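Chapter 3
Small Shelves and Everyday Cups

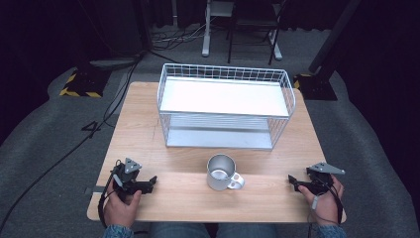 Hạnh Nông holds that a shelf is only as good as the habit of the person who uses it, and that most kitchens in small flats need fewer cups before they need more racks. Many of our students disagree with her at first. We ask you to keep her opinion in mind while you read this chapter, and to decide for yourself at the end.

In Chapter 2 we looked at deep cupboards and how things get lost at the back of them. Now we come to the open rack that stands on a table or a bench. A wire rack with two tiers is a common type. It takes little room, it can be moved with one hand when it is empty, and you can see from the side what is on the lower level. A metal mug is a good thing to practise with, for it does not break when it is put down badly.

Before you place anything, look at the rack and ask which level your hand goes to first. For most people it is the upper one. Cups that are used every morning belong there. The lower level is harder to reach, because the wires and the upper panel are in the way, and it suits flat things such as saucers or a folded tea towel.

The handle also matters. A mug whose handle points to the side is easy to lift, while a mug whose handle points to the wall must be turned first. This seems a very small thing – but in the Ellwood kitchen, which we visit later in this chapter, the same 30 mugs are taken down and put back every working day.

Words to know in this chapter:
tier – one level of a rack or shelf
rim – the top edge of a cup or a basket
clearance – the free height between one level and the next

Before you read on
Find a rack or an open shelf at home. Measure the clearance of its lowest level in millimetres and write it down. A mug that is 160 millimetres tall will not go into many racks of this kind, and you will need your own figure for the exercise in section 3.2.

3.1 Choosing the level

We begin with the cups, and leave the plates for the second half of the chapter.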